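Drumine: laundry room unloading set

README, version 3

Summary

Drumine is a set of recorded robot runs from a staff laundry room at the Oltholm site. The task is unloading a front-loading machine into a basket. It is the first of four tasks planned under the Mornesik project, which looks at how laundry shifts change when part of the lifting and bending is handed to a machine.

Contents

- 1,295 runs recorded, of which 1,001 are released
- 117 runs held back for testing
- one text note per run, written by the operator at the end of the shift

The remaining runs were dropped for missing arm data. Their numbers are listed in dropped.txt.

Task definition

A run starts with the machine door open and clothing in the drum. It ends when the drum is empty and the basket has been set down clear of the door. Load size varies from one or two garments to a full drum. Small loads are over-represented, as they were easier to reset between runs.

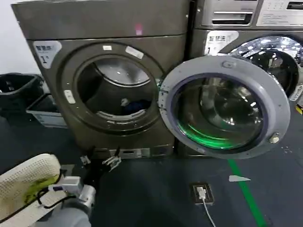
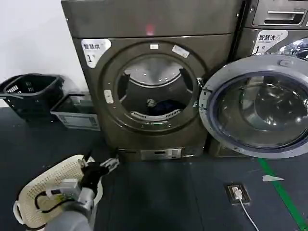
Door open, small load at the bottom of the drum.

Arm positions and gripper state are stored per run in a single table. Column names are in columns.txt. Times are in seconds from the start of the run.

Changes to the work

Before the trial, one person per shift loaded, unloaded and folded. During the trial, unloading was moved to the robot between 10 am and 3 pm, and the same person folded and dealt with stops. Shift notes record three effects:

1. Less bending to the drum, mentioned in most notes from the second month on.
2. More interruptions. A garment caught on the door rim stops the run and needs a person to clear it.
3. Sorting moved later. Staff used to check pockets and set aside damaged items while unloading; this is now done at the folding table.

No posts were cut during the trial. The shift notes should not be used to rate individual staff, and the licence forbids it.

Known problems

- Dark clothing is often missed on the first reach.
- Runs 360 onwards use a revised basket grip. Do not mix them with earlier runs without setting the grip flag.
- Lighting was not controlled.

Related items

Mornesik: folding table set
Espinoza gripper notes
Oltholm shift notes, codebook
Drumine change log

This site uses cookies to remember your settings. Accept | Manage choices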